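Home | Docs | Tutorials | Tools | Downloads | Contact

Filed under: Perception, Data tooling

Separating cloth from background in head camera recordings

By Tõnu Siliņa

In this tutorial I explain how I prepare head camera recordings of cloth work before they go to the planner. I use Pukside for reading the recordings and Wadotness for the masks. You need both installed, and a recording folder which already passed the checksum step from the previous tutorial.

The difficulty with our cloth recordings is the room. A green sheet covers the lower two-thirds of the view, and the rest is people, laptops, tables and a washing machine. If you give all of this to the segmenter, it will spend its effort on the people and return a poor edge for the cloth.

Step 1. Find the work surface

Open the recording in Pukside and go to a moment when the hands are not in view. Choose "Surface", then click on a flat part of the sheet. Do not click on a fold, because the shadow changes the colour too much. The tool grows a region from your click and stops at the far edge of the sheet.

If the region jumps to the furniture, lower the tolerance to 15. For me this value works with most sheets in one plain colour.

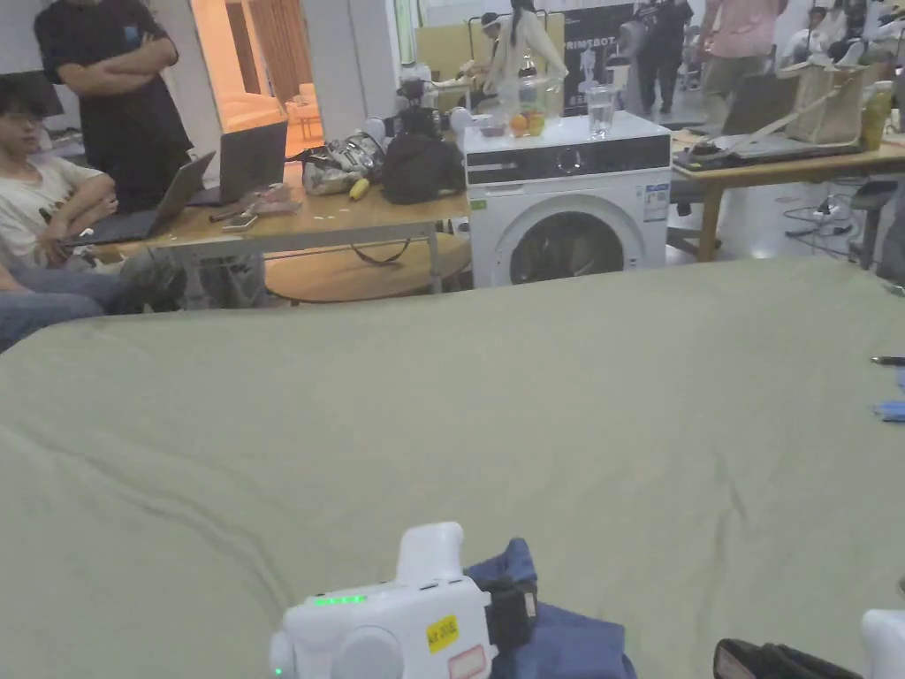

Step 2. Mark the gripper and its strap

The white gripper is easy to separate from the green. The black strap is more difficult. Draw the gripper polygon so that the strap is inside it, also where it lies around the right side of the body. When the strap is left out, Wadotness makes from it a second small object, and later the planner tries to avoid it.

The indicator lights should stay inside the same polygon. They are green too, but brighter than the sheet, and in old versions they made small holes in the mask. Please check this with zoom.

Step 3. Give the cloth its own label

In our recordings there is blue cloth on the green sheet, close to the gripper. Use the label "item" for it and "surface" for the sheet. Then run:

wadotness mask --labels item,surface --min-area 900

Everything smaller than the minimum area is thrown away. I had this number at 4,000 before November, and I was losing sleeves and corners.

Look at the mask where the cloth is crumpled. Inner shadows may be cut out as background. Turn on "fill closed holes" if you see this, but leave it off for the surface, or the item will be swallowed.

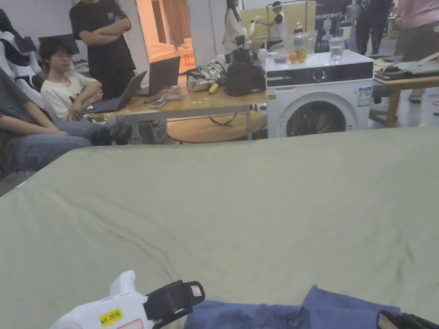
Step 4. Read the kit label

Where a kit sticker is readable, as with "kit 20左", write it in the metadata field "kit_left". The character 左 means left. Save the file in UTF-8, otherwise the export will stop with error 127 and the message does not tell you the reason.

Step 5. Export for the planner

Choose "Prillow layout" in the export window. Keep the room region as one class with the name "ignore". I tried once to delete it completely, and the planner had then no horizon for its camera estimate.

Every Thursday the export server is restarted, so a long job is better started on another day. If your masks are moved by several pixels after export, compare the lens file with the one in the Stankevičius calibration folder. The next tutorial is for grasp points on folded cloth.

We use cookies to remember your language and to count visits. Accept | Settings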